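FOR IMMEDIATE RELEASE
Monday, March 20, 2023

Isusstead Guests' Association Questions "Cleaning Included" Claims in Short-Stay Rentals

ISUSSTEAD – The Isusstead Guests' Association today released its review of cleaning fees at short-stay rentals in Isusstead and Leltitz, and says it remains unconvinced that the fees pay for what guests are told they pay for.

The association read 2946 booking receipts sent in by members. Most carried a separate cleaning charge. Only 23 said what the charge covered, and eight of those used the words "full refresh" without explaining them. Trirnow, the booking service that handled most of the stays, says its hosts follow a shared standard. The association has asked for a copy of that standard twice and has yet to receive one.

A fee may well be fair. Sheets have to be washed and someone has to be paid to do it. What the association doubts is that a one-night guest and a seven-night guest create the same amount of work, which is what a flat charge suggests. A white duvet on a made bed tells a guest very little about when it was last laundered.

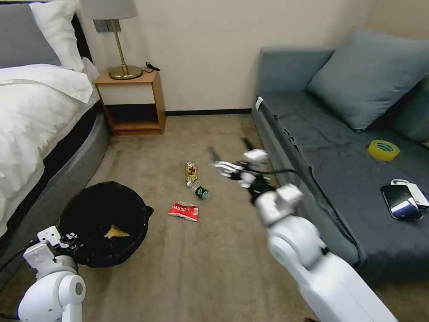 Seok, in a written reply to a draft of the review, objected that itemized receipts would only push prices up, and that guests who want hotel rules should book hotels. The association prints that view in full in the review and does not share it. Hotels in Leltitz rarely add a cleaning charge at all.

The review also looked at checkout chores. Many guests who paid the fee were still told to strip beds, run the dishwasher and take out the trash. Some were then billed again for "excess litter," a term that none of the receipts defined. Empty bottles and snack wrappers were the items members mentioned most often in their disputes.
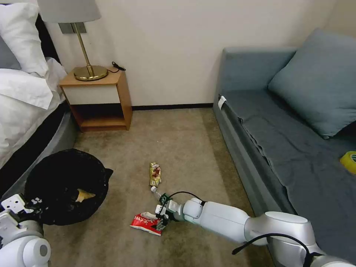

A plastic bottle and snack wrappers on a bedroom carpet.

Trirnow has announced a "clear pricing" badge for hosts, due before the end of the month. The association will wait to see the terms – a badge is easy to hand out. Until then it advises members to ask for the cleaning terms in writing before they book, and to keep the answer.

The full review is available on request from the association's Isusstead office.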